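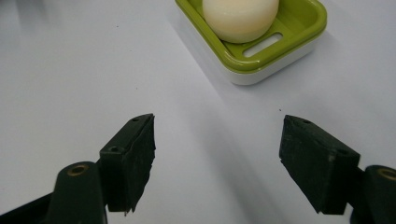

Slide 1. Soap dish with a bar of soap, white tabletop.

Speaker notes, cochlear implants in older adults: what the first year looks like
Andport community health evening, September 7, 2025

Slide 2. Who this talk is for
Adults who have worn hearing aids for years and get less from them than they used to. Family members too. I work in rehabilitation, so I will say little about the surgery itself. Ask your surgeon about that.
Check the loop system is on before starting. Ask people at the back to raise a hand if the captions are too small.

Slide 3. What the implant does
A hearing aid makes sound louder. An implant bypasses the damaged hair cells and stimulates the hearing nerve directly with a small electrical current. There are two parts: the internal part placed under the skin behind the ear, and the processor worn outside. With the processor off, most people hear very little or nothing on that side.
Pass around the dummy processor. Get it back before the break.

Slide 4. Referral
Many people are referred late. The usual reason is that they were told years ago they had too much hearing left. Criteria have changed since then in most places. If you were turned down, it is reasonable to ask again.
At the Broko clinic we looked back over 300 adult referrals. Of those, 40 had been assessed once before and sent home. I don't have figures for how many would have qualified at the time.

Slide 5. Switch-on day
Usually a few weeks after the operation, once the wound has settled. The audiologist sets levels for each electrode. It takes a couple of hours and it is tiring.
Voices may sound like beeps, or a cartoon, or a radio between stations. Some people understand a few words on the first day. Many don't. Neither one tells you much about how you will do at a year.
Play clip 1 (simulation, 17 seconds). Say that it is only a simulation and the brain adapts to the real thing.

Slide 6. Practice at home
Start with one familiar voice in a quiet room. Read along with an audiobook, print copy in hand. Short sessions, most days. Wear the processor all your waking hours, even when it is annoying.
The Bednárik word lists are in the handout. Partner reads, listener repeats, no lip-reading. Stop when you get cross with each other.
Phone calls come later. Streaming straight to the processor helps, and so does warning the other person.

Slide 7. What stays hard
Restaurants. Music, for a lot of people. Telling where a sound comes from if you have one implant. A hearing aid in the other ear can help with some of this and should be kept up if there is useful hearing there.
Balance can be off for a while after surgery. Tell the team about it, and don't drive until you have been cleared.

Slide 8. Costs and upkeep
Cover for the processor varies by region and by plan. Batteries, cables and repairs are often extra. Put aside something for them. Ask for the upgrade policy in writing.

Slide 9. Support
The Stuten listening group meets monthly from February, ground floor, step-free entrance. Partners welcome. There are 200 handouts by the door, large print on the left-hand pile.

Slide 10. Questions
Repeat each question into the microphone before answering. No individual test results from the floor, take those afterwards.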